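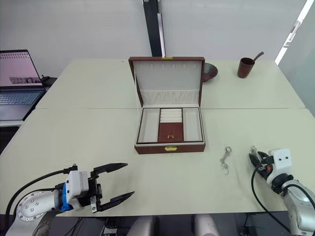
1 October 2022

Audiobook workshop, Wotmont studio. Working on the second novel in the Parkport series, chapters 1 to 6. Chiharu Kikuchi reading, Yeshi Belay on the desk, me on script and pickups.

Room tone first, two minutes, door shut and the fan off. Still a low hum under everything. Yeshi moved the power brick for the lamp to the other wall and it dropped enough that we left it. Need to look at the lamp itself before the next long day.

Level check on the opening page. Chiharu is quieter on this book than on the first one. She says the narrator is older now and has less to prove, and I agree with her, but the listener who goes straight from book one to book two will reach for the volume. We brought her in closer to the mic and left the reading alone. Plosives got worse, so the pop filter went back a finger's width.

Names. I had the sheet from the author in June and it still had gaps. Settled today:
Magnusson – stress on the first syllable, the g is hard. The aunt says it the same way as everybody else, ignore the note on my old sheet.
Plotamine – the made-up sleeping tonic. Rhymes with "dean." Chiharu had been saying it to rhyme with "mine" in the sample, so the sample chapter needs a pickup before it goes anywhere.
Parkport – even stress, like two words.

Chapter 1 done in one pass with three stops. Chapter 2 took far longer. The dinner argument has five speakers and almost no tags, and the two brothers sounded alike by the second page. Tried giving the younger one a lighter voice and it came out as a child. Tried slowing down the older one, which works. He now leaves a small gap before he answers. Marked this on the script in green so we keep it for the rest of the book.

Chapter 3 has the letter. It runs 28 lines in the proof and I wanted it read straight through with no character voice on it, just the narrator reading somebody else's words. Chiharu wanted the dead mother's voice. We recorded both. Listened back over lunch and hers is better up to the line about the ferry, after that it gets heavy. Yeshi thinks you could cross from one to the other at the paragraph break. I will try the edit but I am not promising it.

Chapter 4 fine. Chapter 5 has a typo in the proof, page 40, "she had went." Read as "she had gone." Emailed the editor so the print side can catch it too.

Stopped before chapter 6. Voice was going dry and the last page of 5 has mouth noise on nearly every line. No sense pushing.

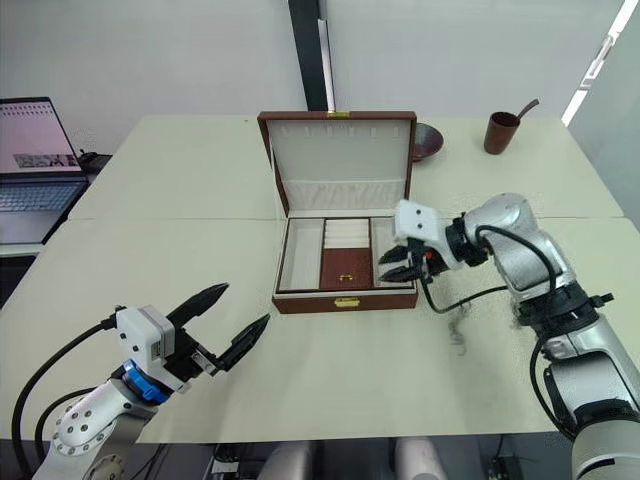 To do

Pickups for the sample chapter, Plotamine only, match the old mic distance if we can. Yeshi has the settings written down.

Rough edit of the letter, both versions plus the crossed one. Send to Chiharu without saying which is which.

Ask the author how old the younger Magnusson brother is at the dinner. The text says nineteen in chapter 2 and "barely seventeen" in chapter 5, same summer.

Chapter 6 first thing next session, then redo the last page of 5 while the voice is fresh.

Page turns on 11 and 12 are audible. Print the next batch single-sided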